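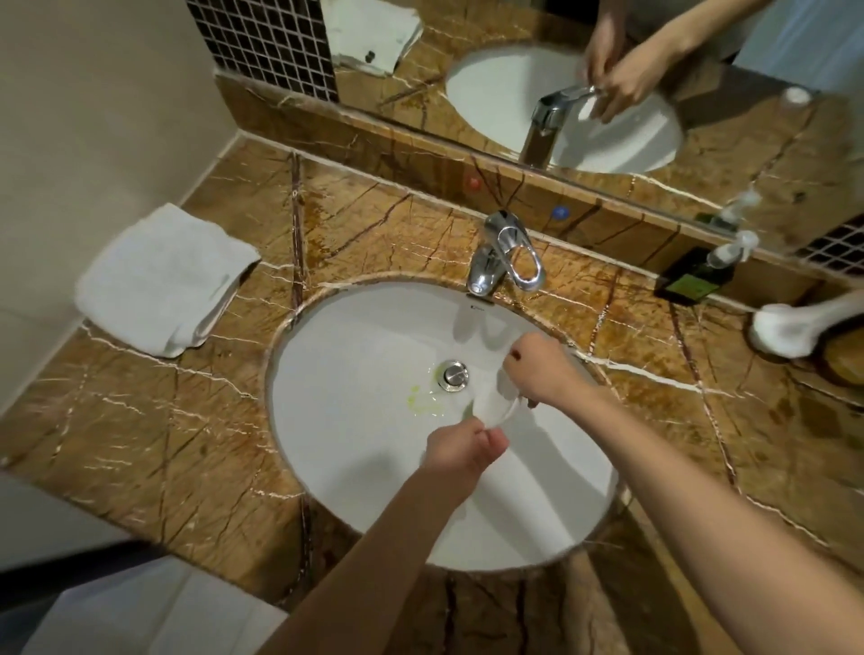
Re: [plarnside-water] Softener or no softener

Spyros Deligiannis wrote:

> We moved into one of the Jendham Road terraces in the spring and the
> limescale is far worse than where we lived before. The kettle furs up
> within a fortnight and the shower head is half blocked. A salesman has
> quoted us 1588 pounds for a softener, fitted. Is that a normal price,
> and do people here think they are worth having? Also, is it safe to
> drink the water afterwards? We have a baby due in October.
>
> Spyros

Hello Spyros,

We have had a softener at our end of Humlow for six years, so I can tell you what it has been like, though I am not a plumber.

The price sounds high to me but it depends what is included. Ask whether it covers a separate hard water tap at the kitchen sink, a bypass valve and the drain connection. Our first quote left all three out and they were added later. Bakalis in Plarnside did ours in the end and itemised everything on one sheet. I would get at least one more quote before you sign anything, and don't be rushed by a discount that ends at midnight.

On drinking it: softening swaps the calcium for a small amount of sodium. Most people drink it without trouble, but the usual advice is to keep an unsoftened tap for drinking and for making up baby formula. Ask your midwife or health visitor if you are unsure. We kept the kitchen cold tap on the mains and never regretted it. The kettle still furs up of course, and I do it with citric acid when it gets bad.

Running costs are mostly salt. Ours takes blocks and we get through up to 60 kilos a year for two adults. Tablet salt is cheaper per bag but you need somewhere dry to keep it, and the bags are heavy to get up the step.

Measure the cupboard before you choose. The machine itself fitted under our sink with room to spare, but the lid has to lift to put the salt in, and there were only 56 millimetres above it. We ended up cutting a shelf back.

What has improved: the shower screen, the taps and the basin all wipe clean, and we use much less soap and washing powder. What has not: the old scale in the pipes stayed put for months, and the toilet still had a line in it until I went at it with a pumice stone. If you have marble or any other natural stone round a basin, keep the acid descalers off it whichever way you decide. Vinegar and lemon juice will dull the polish too.

If you would sooner not spend the money, a new shower head and a bottle of descaler every couple of months will keep you going. We did that for years before we gave in.

I still have the Bakalis sheet somewhere and can copy out the prices if they would help, bearing in mind they are six years old.

Regards,
Maureen
Humlow end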